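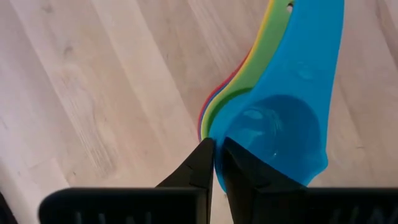 Nested plastic measuring spoons, with the blue one on top.

Measuring Spoons: Your Questions

These are the questions we get most often at the Venwood kitchen shop and by email. The page was last updated on Nov 29, 2025 by Remedios Dizon. If your question isn't covered, ask at the counter.

Which spoon is which size?
Colours are not standard. One maker's blue is another maker's green, so go by the marking on the spoon and not by the colour. If the marking has worn away, fill the spoon with water and tip it into a small medicine measure. A level teaspoon is 5 ml and a level tablespoon is 15 ml.

My old recipe says "a dessertspoon". What do I use?
Two level teaspoons, or 10 ml. Most sets don't include a dessertspoon.

Are Australian tablespoons the same as ours?
No. An Australian tablespoon is 20 ml. For salt, baking powder or bicarbonate of soda the extra 5 ml matters, so check where your recipe book was printed.

Level or heaped?
Level, unless the recipe says otherwise. Draw the back of a knife across the top. Don't press the powder down first, except for brown sugar, where most recipes want it packed.

Can plastic spoons go in the dishwasher?
Check the packet. If you no longer have it, wash them by hand at up to 40 degrees. Ours that go through the machine sit on the top rack only – the bottom one is too close to the heating element in some models.

Can I use them in a hot pan?
Please don't. Measure into a cup first, then tip it in. Steam also makes spices clump in the bowl of the spoon, whatever it is made of.

How do I get turmeric stains out?
Make a paste of bicarbonate of soda and a little water, leave it on for 20 minutes and rinse. Daylight on a windowsill helps too. Some of the stain may stay, but it won't affect the food.

What about honey and syrup?
Wipe the inside of the spoon with a drop of oil first. The syrup slides out and you get the full measure.

Should I keep them nested or hang them up?
Either. Nested spoons take up less drawer space, but dry them fully before stacking or water sits between the bowls. If there is a hole in the handle, a hook inside a cupboard door works well. The small Skekberg hooks are in aisle 3.

I've lost one spoon. Do you sell singles?
Not new ones. Riku Kinoshita keeps a box of odd spoons behind the till and you are welcome to look through it. With a half teaspoon missing, fill the quarter teaspoon twice.

Can I bring back a set I've opened?
Yes, if it hasn't been used and you have the receipt. Sale items can be exchanged but not refunded.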